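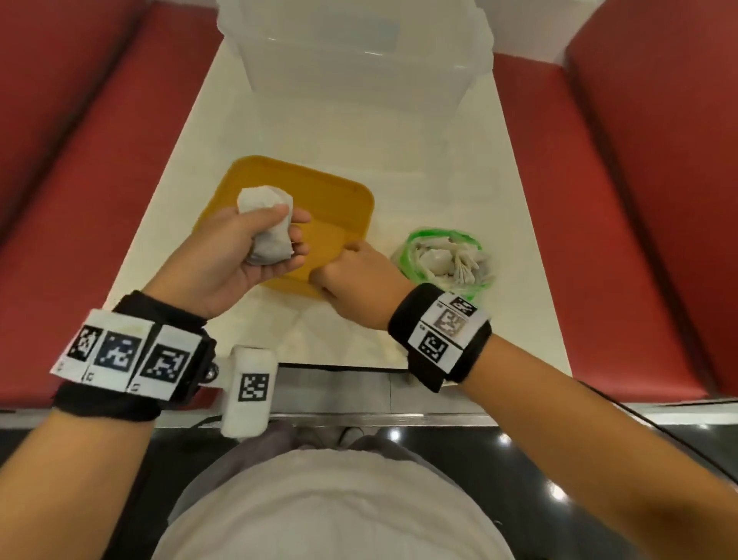
4. Clearing and wiping the dining booth tables

4.1 Purpose of this section

This section sets out how booth tables are to be cleared, wiped and made ready between sittings. It applies to all booths fitted with fixed padded seating and a white tabletop. Free-standing tables are dealt with in Section 5, and the counter in Section 6.

The procedure is intended for staff who have completed the induction described in Section 1. New members of staff should carry it out with an experienced colleague beside them for their first two shifts.

4.2 Items required

Before starting, collect the following from the service cupboard and check that each is clean and in good order:

One table tray, yellow or orange, of the rimmed pattern with rounded corners.
One clear bag of white cloths. The bag with the green rim is used for table cloths only.
One translucent storage bin, for items cleared from the table.
One bottle of Urker table cleaner, made up to the strength shown on the wall chart.
One seat brush.

Note: Trays are of two patterns. The Trirkia tray has a low rim and may be stacked. The older deep tray must not be stacked while damp and should be returned to the rack after each use.

4.3 Setting out

1. Place the storage bin at the far end of the table, across its width, so that it can be reached from either seat. Its open side must face upwards and its base must sit fully on the tabletop.

2. Place the tray flat in the middle of the table. Check that it does not rock. If it does, lift it and look for crumbs or cutlery underneath.

3. Place the bag of cloths on the table to the right of the tray, near the edge. Open the mouth of the bag wide so that a cloth can be taken out with one hand. Left-handed staff may place the bag on the other side.

4. Stand the cleaner bottle on the floor at the foot of the table, or hang it from the trolley. It is not to be placed on the seats.

Caution: Do not put the bag of cloths on a padded seat. Any cleaner held in the cloths will pass into the stitching, and the covering will mark.

4.4 Clearing the table

1. Remove crockery first, then glasses, then cutlery. Place these in the storage bin without dropping them. Glasses should stand upright.

2. Put paper napkins, straws and food scraps on the tray. Nothing that is to be washed should go on the tray at this stage.

3. Remove menus, condiments and the table number. Set them on the trolley. They are wiped separately, as described in 4.7.

4. Carry the tray to the waste point and empty it. Return it to the middle of the table.

5. When the storage bin is two-thirds full, take it to the wash area and exchange it for an empty one. A full bin is heavy and should be carried by two people.

Note: Personal belongings found on the table or seats are to be handed to the duty manager at once. They must not be placed in the bin or on the tray, even for a short time.

4.5 Wiping the tray

The tray is wiped before the table. A tray that has carried scraps will otherwise leave crumbs and grease on a clean surface.

1. Take one cloth from the bag. Shake it open once, away from the table, to make sure that nothing is caught in it.

2. Gather the cloth into a loose pad in the palm, with the thumb on top. Tuck in any long corners which might drag.

3. Steady the tray at its edge with the free hand. Use light pressure only, as a hard push will slide the tray along the tabletop.

4. Spray the cleaner on to the cloth and not on to the tray. Two short sprays are sufficient.

5. Wipe the tray from the far edge to the near edge in straight, overlapping strokes. Turn the pad to a fresh face when the first becomes soiled.

6. Run the cloth along the inside of the rim and into each corner. Crumbs collect here and are easily missed.

7. Turn the tray over, wipe the underside, and place it on the trolley to dry.

Caution: Wring out any cloth that drips. Liquid left under a tray will hold it to the tabletop, and trays lifted sharply in this condition have been known to crack at the corner.

4.6 Wiping the tabletop

1. Move the storage bin to the trolley so that the whole of the table is clear. Move the bag of cloths to the trolley as well.

2. Take a fresh cloth. The cloth used for the tray must not be used on the table.

3. Begin at the wall end and work outwards. Use long strokes across the table from one seat to the other, bringing loose crumbs towards the open end.

4. Collect the crumbs in a folded cloth held just below the edge of the table. Crumbs are not to be brushed on to the seats or the floor.

5. Wipe the edge of the tabletop, then the underside of the edge to the depth of a hand. Customers hold the table here when sliding in and out of the booth.

6. Leave the cleaner on the surface for the time stated on the wall chart. Then dry the table with a clean cloth.

7. Look along the surface at a low angle, towards the light. Smears on a white tabletop are difficult to see from directly above. Repeat steps 3 to 6 if any are visible.

Note: Stains from coffee, beetroot or curry may remain after normal wiping. Lay a damp cloth over the mark for 12 minutes and wipe again. If the mark is still present, enter the table in the defects book. Scouring pads and powders are not permitted on any tabletop.

4.7 Menus, condiments and table numbers

1. Wipe both sides of each menu and stand it open on the trolley until dry. Menus that are torn or lifting at the corners should be withdrawn.

2. Wipe the sides and base of each condiment container. Check the lid for dried residue and clean it if necessary.

3. Wipe the table number on all faces.

4. Return all items to the wall end of the table in the usual order, with the table number facing the aisle.

4.8 Padded seats

1. Brush the seat from the wall towards the aisle, paying attention to the join between the seat and the back. The seat brush is soft and will not scratch the covering.

2. Wipe the covering with a barely damp cloth. Plain water is used for daily care. The Urker cleaner is not suitable for red seating and will dull the colour over time.

3. Dry at once with a second cloth.

4. Press along the front edge and check for splits, loose stitching or sticky patches. Small splits are to be covered with repair tape of the matching colour until the upholsterer attends - they are not to be left open.

Caution: Seats must be fully dry before customers are shown to the booth. Where there is any doubt, place the reserved sign on the table and allow further time.

4.9 Used cloths

1. Each cloth is used for one task only and then placed in the lidded container on the trolley. Used cloths are never put back in the green-rimmed bag.

2. At the end of the shift, take the container to the laundry point and empty it. Cloths are washed at the temperature shown on the machine door and dried completely before they are returned to a bag.

3. Cloths with holes, frayed edges or lasting stains should be set aside for floor use and marked in the corner.

4. Refill the bag for the next shift. A bag holds 21 cloths. It should not be packed tighter than this, as the cloths then pull out several at a time.

Note: Replacement bags and cloths are ordered through Stivemano on the June order form. Requests outside this period should be made in writing to the stores supervisor.

4.10 Final check

Before leaving the booth, confirm that:

The tabletop is dry and free from smears.
Both seats have been brushed, wiped and dried.
Menus, condiments and the table number are in place.
The tray, the storage bin and the bag of cloths are back on the trolley.
The floor beneath the table is clear.

Initial the cleaning sheet for the booth and enter the time. A sheet must not be initialled on behalf of another member of staff.

4.11 Queries and amendments

Questions on this section should be addressed to Jarosław Czerwiński, Front of House Standards, at the Szczepańska office. Suggested changes may be submitted on the amendment form at the back of the manual. Printed copies of earlier versions should be removed from the service cupboard and recycled.

Section 4 last revised: September 21, 2025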